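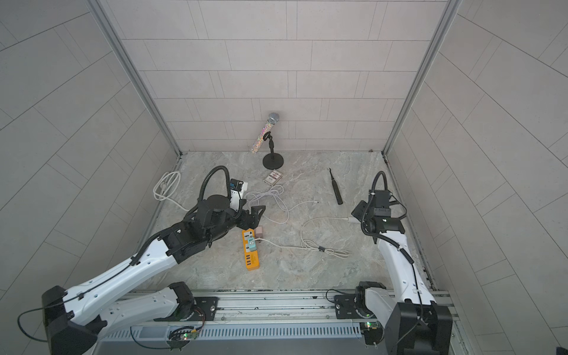 Our two-arm cell, with the desk clutter task laid out.

Speaker notes, student projects session, Bevthorpe
Mar 17, 2024

Slide 1

Hi everybody. Say which club we are (Alhassan robotics club, the after-school one, we get mixed up with the drone people every single year). Leave the title up while folks find seats. Ask if the back row can hear me. I talk fast when I'm nervous so if I start racing, somebody wave.

The project is called Sisen. It's two arms on one rail, and our job for the year was to get them to deal with the kind of stuff that piles up on a desk. Cables, chargers, a deck of cards, a mic. Everybody in the club got to suggest objects and I did not get a vote on the sparkly microphone, but I've come around on it. It's easy to spot from across the room!

Slide 2 — why two arms

Last year we did one arm and blocks. Blocks are great, blocks sit still and have corners. We got pretty good at blocks and then got bored of them by February.

With a cable you pick up one end and the rest of it has its own plans. Having a second arm to hold something while the first one pulls makes a huge difference, and also means you now have two arms that can run into each other. Pause for the people who have done this. They will laugh, they always laugh.

Slide 3 — how we drive it

Keep this short, the handout has the details. One student drives both arms by hand, we record the whole run, and the recordings go into training. We have 2427 recorded runs as of the last club meeting. That sounds like a lot until you throw out the bad ones. We threw out 700.

Mention what counts as bad, people always ask:
a dropped object that nobody went back for
the driver stopped to talk to somebody
arms touched hard enough to trip the stop
we forgot to write down which task it was (this one hurts)

If there's time, tell the story about the whole afternoon of runs saved under the wrong task name. If there's no time, skip it, it's longer than it is funny.

Slide 4 — the power strip

OK so this is my favorite part. The power strip is yellow and it lies flat on the floor of the cell, and we didn't fasten it down. A couple of people wanted to tape it. We argued about this for most of a meeting. My side won, which I'm still pretty happy about, and my side's point was that the strip on your desk at home isn't taped down either.

What that means is when you try to pull a plug, the strip comes along for the ride. So one gripper has to pin the strip and the other one does the pulling. You also have to get a decent grip on the plug itself and not on the cord. New drivers go for the cord. I went for the cord for weeks. 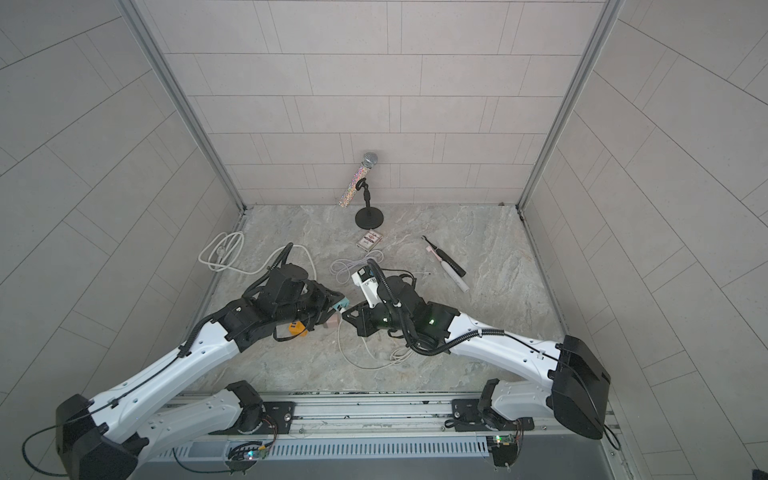 The other thing with working that close together is you lose track of which fingers are yours, left hand or right hand. I know how that sounds. Try it at our table at the break and then come tell me I'm wrong.

What helped was slowing down for the last little bit and talking out loud. We have a second student stand next to the driver and call it: left in, left closed, right in. Feels silly for the first ten minutes — then you can't drive without it.

Slide 5 — numbers

Read these off the slide, don't do them from memory, I got them backwards at the practice talk.

73 percent of plug pulls worked when the arms ran on their own. That's with the strip starting in a spot it had seen before. Turn the strip sideways and it gets a lot worse, and we don't have a number I trust yet, so I'm leaving it off the slide. If a judge asks, say exactly that.

Cards were easier than I thought they'd be. The box is flat and it doesn't roll. Coiling a cable, we're not there. We can get a loop, and sometimes the loop stays a loop.

Slide 6 — stuff I'd do differently

Label runs right when you finish them, before you get up.
Start with fewer objects. We put everything in on day one because it was fun.
Rotate drivers more. Too many of our runs are me, and the arms kind of drive like me now.

Slide 7 — thanks

Thank Zurolo for the parts money. Thank the parents who drove on Sundays, today included. Table is by the side door, we can let 10 people try driving before lunch, sign-up sheet is on the clipboard.

Questions. Repeat the question into the mic first!!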